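Kitchen Tools > Whisks & Beaters > Baking

Laren Whisk in Grey-Green

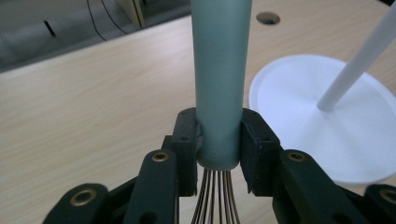

The Laren whisk: matte grey-green handle, coppery-brown wires.

I'll admit I wasn't looking to add another whisk to the shop. We already stock the Novero, which sells perfectly well, and I've got a drawer at home with more whisks in it than any one person can use. Then the Laren turned up in a box of samples one Monday and I took it home to make pancakes, and it hasn't really left my kitchen since!

The handle is the bit I fell for. It's smooth all the way down, a soft matte grey-green (a bit like dried sage, I think, though my sister says pond), and it narrows ever so gently towards a rounded collar where the wires begin. I've got smallish hands and I tend to grip right down by that collar when I'm beating egg whites, so a rounded edge there is a real treat. My old one had a metal ring that dug into my finger every single time.

The wires have a lovely bronze glint to them and they look so good sticking out of a jug by the hob. They stay in quite a tight bundle near the collar and have a bit of spring, and I find it gets through lumpy batter quickly without flicking half of it up the tiles.

What I've used it for so far: pancake batter, cheese sauce, custard (twice, the second time went better but that was me and not the whisk), salad dressing in a big bowl, and a very large batch of meringue for a school fair. I wouldn't use it for bread dough or anything stiff. Get a wooden spoon for that, or the Novell dough hook if you've got the mixer.

Washing up: warm soapy water and a soft brush, then dry it with a tea towel. I don't put mine in the dishwasher. You might get away with it, but I like the matte finish as it is and I'd be cross if it went patchy. Please don't leave it resting on the side of a hot pan either, and go easy with scouring pads on the wires.

If you're buying it as a present, it goes nicely with the Lukáč mixing bowls. The small bowl and the whisk together make a good little housewarming gift, and I can wrap the pair for you if you leave a note when you order. I only do brown paper and string, I'm afraid, but I do a neat bow.

Ordering: the whisk is sold singly, and there's a limit of 2 per customer while we wait for the next delivery in June. Item number 775. If it shows as out of stock, pop your email in and I'll let you know when they're back.

Postage is the usual rate, and you can send it back unused if you don't get on with the colour. It does look a touch greener in daylight than it does under my kitchen lights, so bear that in mind if you're trying to match it to something!

Tagged: whisks, baking, grey-green, gifts for cooks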